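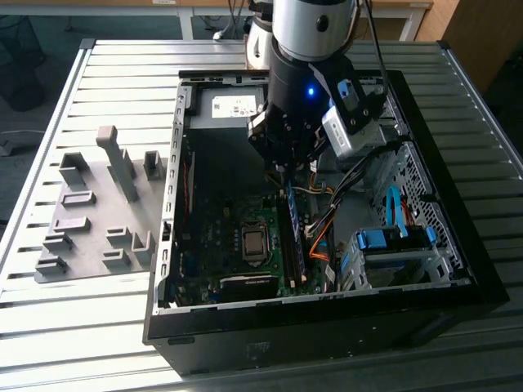

Feltness deployment model – notes, November, late afternoon

Reran the troop withdrawal case. The ministry line in Tanasarn is still that the garrison at Bikdale stays "until conditions allow". Couldn't find one condition written down in any of the briefings. Coded it as open-ended.

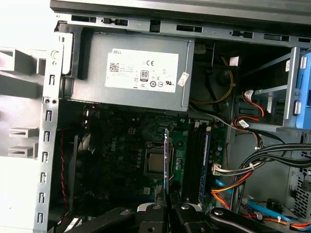 Headcount is a mess too. Official figure is 1,000, the supply contracts only feed 780. Prapai Rojanasak thinks the gap is rotation leave. Maybe, but that would be a lot of leave, and I'd want to see a rota first.

Stunis sent over their deterrence index again. It went up 2 points after the last reinforcement.

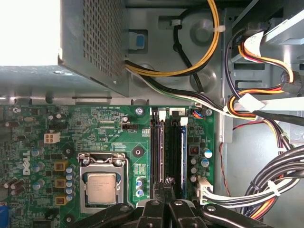 It also went up 2 points the year before, when no troops moved at all, so I don't see what it measures. Left it out of the run – Prapai disagrees, see margin.

To do: ask Stunis for the raw incident counts. Check whether the contracts cover the border posts or just the main camp.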